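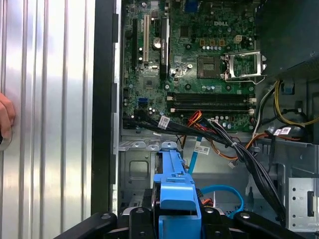
## Robot PC teardown still needs a hand, and a lot of patience

May 23, 2023

Pokar, a repair and recycling firm that strips retired office computers for parts, says it will have a robot arm working a regular shift by August. On the strength of what it showed visitors this week, that date looks hopeful.

The job on the bench was an old Dell desktop, opened up, with its motherboard showing and the processor socket already empty. The arm's part was the blue plastic drive caddy in the lower half of the case. A person with a screwdriver would have it out before you finished asking.

Getting the gripper's fingers on either side of the caddy is the easy bit, according to the firm. The trouble is everything near it. Black cables sweep across the board and down into the chassis, a blue data cable curves past the spot where the gripper has to go, and no two used machines have their wires lying the same way. A worker pushes them aside without thinking. There was also a human hand on the side of the case, a detail missing from the company's leaflet, which talks about "hands-free recovery."

Pokar says the arm got the caddy out on 9 of 16 tries in its own tests, all on one model of computer. The firm would not say how long a try takes. It did say a trained worker clears about 40 machines in a shift, and that it has no matching figure for the arm.

Volmont, which supplies the control software, blames the mix of cases coming through the door and says more practice will fix it. Maybe so. The same company promised a robot that could fold shop returns for the clothing chain Tanguy, and that trial ended after 3 months with the folding tables back in human use.

None of this makes the work pointless. Teardown is dull and hard on the fingers, and Pokar has trouble keeping people in the job. But a shop that wants caddies pulled this summer - or memory, or cables, or anything with a clip on it - should keep its staff.

Pokar plans to try a second desktop model next, then laptops. Prices have not been set.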